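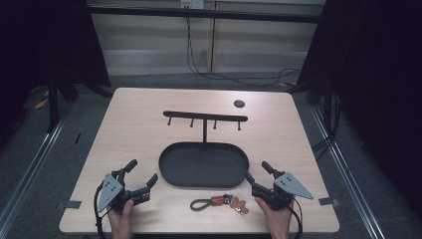
Keychain and tray, on the table.

Subject: Re: [bogwater] April readings, Flonton side, and the barometer thing

Hi all,

Quick one before I lose signal again. Answers to Ultan inline, then a few things of my own at the bottom. Sorry for the length, didn't have time to cut it.

On May 18, 2024, Ultan Ó Ceallaigh wrote:

> Folks,
>
> I've been through the April upload and I'm not happy with the Flonton side. Ó Gríofa looks fine to me, water table up where the drains are blocked, down a bit along the old cutting face, same story as before. But Flonton has the whole north line sitting 13 cm higher than the hand dips, and it's the same 13 on every tube. That isn't peat doing that.

No, that's the barometer. The Nasen loggers down the tubes record total pressure, water plus air, and you take the air off afterwards with the one hanging in the tree. Somebody (me) pulled the Flonton file against the Ó Gríofa barometer. And the Flonton one had been sitting with its clock an hour out on top of that, so when I "fixed" it the first time I fixed it to the wrong thing. Not all of the 13 is air, I think. Some of it is cable. The north line tubes were re-hung on new cord in the winter and the new hang depths never made it into Fidska, so it's still subtracting from the old ones. Same cord length all down the line, hence same offset.

I'll redo it. Please don't use the April Flonton numbers for anything till I say so. If you already downloaded them, bin them.

> Second, are we still doing 138 tubes by hand? I know we said we would. I'd like to hear from whoever is doing the walking.

Yes still 138. I walked the lower half. It's a long day but OK if it's dry and you start early. I'd drop the doubles on the east transect before I dropped anything else, the pairs are so close together they've never disagreed by more than the width of the tape. Wouldn't drop anything near the blocked drains. That's the bit we'll be asked about in ten years, and a gap there can't be filled in later.

> Third, and this is the one I want an argument about. The draft says the rewetting has "stopped emissions" on the Ó Gríofa block. I don't think we can say that. We don't measure emissions. We measure a water level in a pipe.

Agree, take it out. Water table is a decent stand-in for carbon dioxide loss, everyone uses it, but it's a stand-in. Wetter peat loses less CO2 as a rule and can put out more methane for a while, especially where you've got open pools and dead grass rotting in them. We've got both. Suggest:

"Mean water table in the blocked section was closer to the surface than in the unblocked section. Shallower water tables are generally associated with lower losses of carbon dioxide from peat. Greenhouse gas fluxes were not measured."

Dull but it'll stand up. If someone wants a number for the press they can go get a chamber and sit in the rain with it.

> Fourth, 5 loggers came back dead. Do we replace like for like or is this the time to go to something else?

Like for like for now, please. I know the Nasens eat batteries. But if we swap makes halfway down a transect we'll spend the summer working out whether a step in the data is the bog or the box. If we do change, change a whole line at once and run old and new side by side in the same tubes for a good stretch first. Two of the five may not be dead anyway. One had water in the cap, the other I got to talk after cleaning the contacts, though I wouldnt trust it out there over winter.

> Last, the sphagnum plots. Who has the April sheets?

I have them. Paper, in a bag, a bit wavy but readable. Will type them up. Note that whoever did plot 73 wrote moss cover and heather cover in each other's columns, or else we've had a miracle. I'm treating it as swapped but will flag the row so you can see it. If it was you, shout.

> Thanks to everyone who went out, I know the forecast was wrong.
>
> Ultan

OK, my own stuff.

**Hang depths.** From now on, anytime a logger comes out of a tube for any reason, measure the cord before it goes back in and write it on the sheet. Cap to sensor face, in millimeters. Even if you didn't change anything. Knots slip. Also write the time off your phone and not off the logger, and say if it's summer time. Half my week has gone on this.

**Tube heights.** The tubes move. The surface moves too, the peat swells when it's wet and sinks in a dry spell, and some tubes are anchored in the clay underneath and some aren't. So "water level below surface" depends on which surface, on which day. We should be taking the stick-up (top of tube down to moss) every single visit. The old sheets had a column for it and the new ones don't, don't know why. I've put it back. Please use the new new sheets.

And for stick-up, don't press the ruler into the moss. Rest it. I watched two of us get readings a good bit apart on the same tube, purely down to how hard we lean.

**Flonton access.** Upper gate only. The lower track is very soft past the second drain and there's a ground nest somewhere near the south end, so keep off that bank altogether till it's done with. I'm not putting the location on the list. If you're down for the south tubes write to me directly and I'll tell you which to skip.

**Dams.** Three of the peat dams on the Ó Gríofa block are leaking round the side, not over the top. Over the top is OK, that's the spillway working. Round the side gets worse quick. The plastic ones look good. I've marked the bad ones with canes, please leave the canes alone. Would like to get a digger driver's opinion before autumn, ideally one who has worked on wet ground and will bring mats. If anyone knows one reply off list.

**Rain gauge.** Bird mess in the funnel, again. So the April total is low and I can't say by how much. I'd like to use the nearest public station for the gap and mark it clearly as borrowed. Any objections? It's lower down than us and probably drier, so it'll be a bit off but better than zeros, and Fidska reads a blank as a zero, which has bitten us before. Type NA. Not a dash, not a space.

**The draft.** I can do the methods section. I can't do the intro, I've tried and it comes out like a leaflet. Somebody with patience please. Figures I'll redo once the Flonton data is sorted, same colors as last time so people can compare. Depth axis pointing DOWN this time, zero at the top, whoever flipped it please don't flip it back.

Also on Ultan's wording point, can we check the whole draft for "restored"? It's in there a lot. The drains are blocked, the water's up, the moss is coming in on the edges of some pools. I'd say "rewetted" everywhere and leave "restored" for whoever's around later on.

Corrected file will go up under the same name with v2 on the end. I'll post here when it's there. If you see a v2 before I post, it's a half finished one, leave it.

Have to go, battery's at nothing.

> --
> bogwater list. Reply goes to everyone. Please trim your quotes.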